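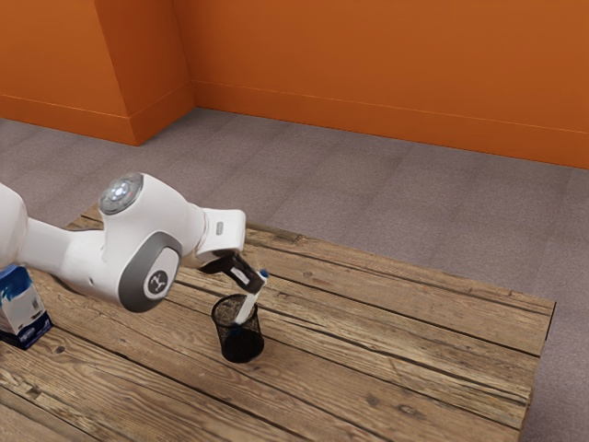 Robot Learning Group, Pluminar

Group adds simulated runs to its marker-and-cup set

The Robot Learning Group has started building a new collection of examples for Plenar, the learning system it uses to teach arms simple tabletop work. The examples are all made in simulation. A person steers the virtual arm through a short job, the software records what the arm did and what its cameras saw, and the run is saved for training.

The first job on the list is putting a whiteboard marker into a mesh pen cup. It was picked in April after the group looked at where the current version of Plenar did worst. Thin objects going into narrow openings came out at the top of that list. In a test of 100 tries, the system finished 34.

"It would get the marker over the cup and then stop knowing what to do with the angle," said Lizelle Ngubane, who leads the collection work. "We had very few examples of that last bit, so it had very little to copy."

Each run starts from a fresh layout. The room and the table stay put, but the positions of the objects change, and so does the arm's starting pose. Operators work with a handheld controller and are asked to move at a normal pace. They are also asked not to restart a run just because the first grasp was clumsy. A slow approach or a second attempt at the grip is kept, as long as the job gets done.

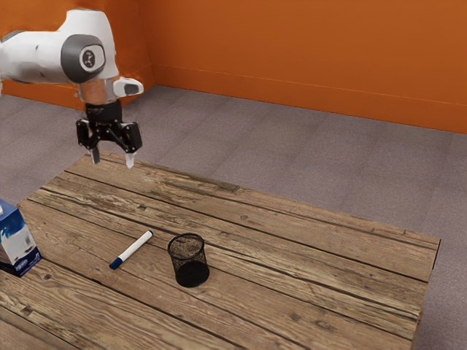
A run takes under a minute when it goes well. Saving and checking it takes longer. The software stores the joint positions, the gripper opening and the camera views on one shared clock, and a second person plays the whole thing back before it is accepted. Lesego Mkhize, who wrote the playback tool, said most rejected runs fail on timing. The views and the arm data drift apart by a few steps, and a learner trained on them would be looking at the wrong moment.

Mkhize's tool, called Flidach, flags the drift on its own and leaves the rest to the reviewer. It also sorts finished runs by how the objects were lying at the start, so the group can see which layouts are short on examples. Cups standing upright are well covered by now. Cups on their side are not, and operators have been told to take those layouts first when they sign in.

Sixteen operators have taken part so far, most of them students working two-hour shifts. New people do a practice set on the Nel training page before their runs count.

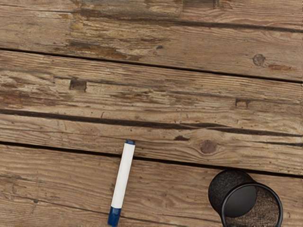 Pluminar Robot Learning Group - Data Collection Team

Views are recorded from more than one place at once. Wide views show the arm and the table together. Close views give the detail needed to line up the fingers, but they can lose sight of an object quickly, and the learner has to cope with that. Ngubane said the team talked about cleaning up the close views by dropping the moments where an object is only partly visible. They decided to leave them in. A real arm will run into the same thing, she said, and trimming them would hide the problem until later.

The wood texture on the table was a choice too. Early runs used a flat gray top, and a version of Plenar trained on those had trouble as soon as the surface had any pattern. The planks, with their knots and gaps, give it plenty to ignore. 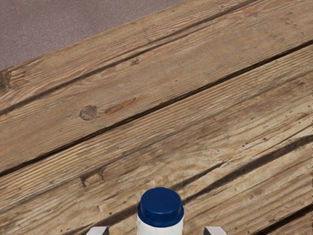 Grasping is the next area the team wants to fill in. Almost 33 percent of failed tries in the last review went wrong before the object had left the table, usually with the fingers closing too early or too far to one side. The new examples will have more time spent on the approach, with upright items as well as ones lying flat. A white bottle with a navy cap, standing between two open fingers, is the kind of moment Mkhize wants more of, and reviewers will be able to tag it in Flidach so that it can be pulled out separately.

The group plans to train a new version of Plenar once the tipped-cup layouts have caught up with the upright ones. It will then repeat the same test with the marker and cup. Operators who want extra shifts should write to Ngubane. Evening slots are open after 6 p.m., and the practice set can be done at any time.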